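Ticket 2508
Queue: Pident support / grippers and headsets
Opened by: Valentin Moser, back room, day shift
Status: open, waiting on me again
Subject: Sessions stop saving partway through cloth folding

Tuesday, 8:40

Hi all, me again! Same room as last time, different problem. I fold a cloth with the hand gripper, the headset gives me the little chime that says the take is saved, and then when I look at the list afterward a bunch of takes just aren't there. Yesterday I did 63 and the list says 40. I'm paid by the shift and not by the take, so nobody is out of pocket, but the Trultia dashboard has me down as the slowest person in the building and my supervisor did ask (nicely) if I was feeling OK.

What I've tried so far: restarted the headset, restarted the gripper, swapped the battery, signed out and back in. No change.

Tuesday, 9:25

Thanks for the quick reply. You asked for the app version, and it's whatever came down with the June update. I don't get a number on my screen, only the green check. Storage says plenty free. And yes, I'm closing the fingers all the way before I start each take, like the card says.

Tuesday, 10:50

OK, did the test you wanted. Ten takes with the headset on the charger cable, ten without. All ten saved on the cable and six saved off it. So I guess it's something to do with power? The cable isn't long enough for me to work the whole mattress though, I end up leaning in like I'm petting a horse, so please don't make that the fix.

Tuesday, 1:15

Back from lunch. Turned off the power saving setting, the one under Device and then Advanced (it was on, and I never touched it, so I think the update did that). Ran another batch and lost only 2. Much better!! But not zero.

While I have you, can I put in a word about the dashboard? Before we had the grippers I did this same kind of work with my hands, folding and bagging for the Tirkora contract, and if I had a slow morning the shift lead could look over and see why. Now the number goes up on the screen by the break room and that's what people go by. I like the new job, I really do. My wrists ache in a different spot but less overall, and it's kind of neat to think a machine will learn to fold a cloth from the way I fold it. I'd just like the lost takes to show up as lost takes and not as me standing still. Þórarinsdóttir on the evening shift has the same complaint and said I could add her name to this.
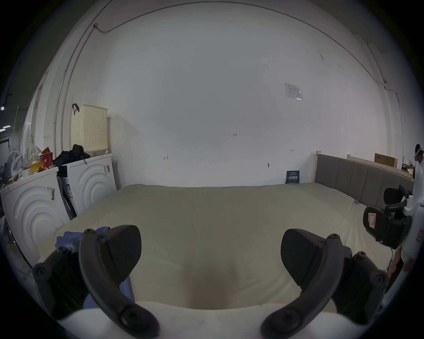 Anyway, back to the two that went missing. Both were ones where I opened the fingers wide and held them over the mattress for a while before going for the blue cloth. Could the app be deciding I've stopped? If there's a timeout for no movement, that would fit, and I do tend to pause and think about which corner to grab.

Tuesday, 2:30

You were right, there is a timeout, and it got shorter with the update. I've set it back to the old value and I'm twelve for twelve so far, with pauses. Please leave the ticket open until I've done a full shift on it. Also the chime still plays when a take gets thrown out, so can someone look at that? It's the part that fooled me.

Still to do on your side: the chime, the evening headset, and passing my note on to whoever runs the dashboard. I'll post tomorrow's count when I sign off.

Valentin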